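Cuvberg gripper comparison

The Cuvberg gripper comparison is a bench procedure for ranking robot end effectors on household objects. It was drawn up at the Undcombe laboratory by Kuo-hua Fung and Yee-man Siu, and is used mainly to compare parallel-jaw grippers with underactuated and soft-fingered designs. Arm, controller and camera are held constant across a session; only the end effector and its tool offset change.

Background

Earlier work at Undcombe relied on machined blocks and cylinders. Lok-yiu Chiu noted that grippers with near-identical scores on blocks behaved very differently on kitchenware, where handles, knobs and lids offer several competing grasp points. The present procedure was adopted in November and replaced the block set entirely.

Appliance stage
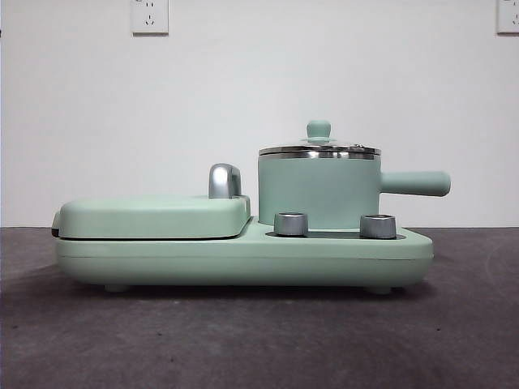
Grasp selection in the appliance stage is limited to features listed on a target sheet, and each gripper is assessed on every listed feature before being changed over. Features are grouped by geometry. The mint-green breakfast unit supplies most of the groups by itself: a curved chrome handle on the grill lid, a small knob at the centre of the saucepan lid, a long pan handle projecting past the right end of the base, and two cylindrical control knobs in front of the pan. Polished parts are treated separately in the analysis, as specular highlights can degrade depth estimates and so penalize a gripper for a camera fault. The Yen parallel jaw, with a stroke set by the operator, is the reference device. The Handora, a three-fingered adaptive hand, is usually run second.

A session consists of 279 grasp attempts per gripper. An attempt is scored as a success if the feature is held for 8 seconds under the specified load. Fingertip pads are replaced after every 14 failed attempts – a figure chosen by Casimiro Calvo after wear was found to bias the later part of long sessions.

Irregular object stage

The second stage adds an object with no flat faces and no defined grasp axis. The appliance remains in position as background clutter, which constrains the approach angle and tests whether the planner keeps adequate clearance from the base. Wrist orientation is left free.
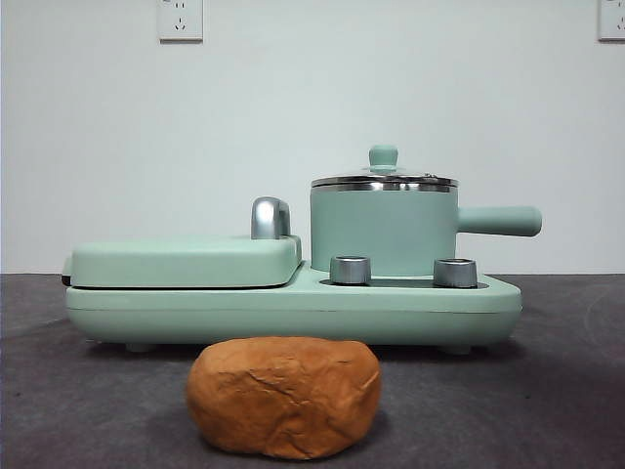
Irregular-object layout, with a rounded orange-brown item in front of the breakfast unit.

Scoring follows the first stage, with 2 additional penalties: one for contact with the appliance and one for visible displacement of the object before closure. Soft fingers tend to score well on closure and poorly on clearance, their width being the limiting factor.

Limitations

Ming-te Ko has criticized the procedure for its use of a single fixed viewpoint, which favours grippers that approach from the front. Results from different arms are not comparable unless the controller gains are also reported.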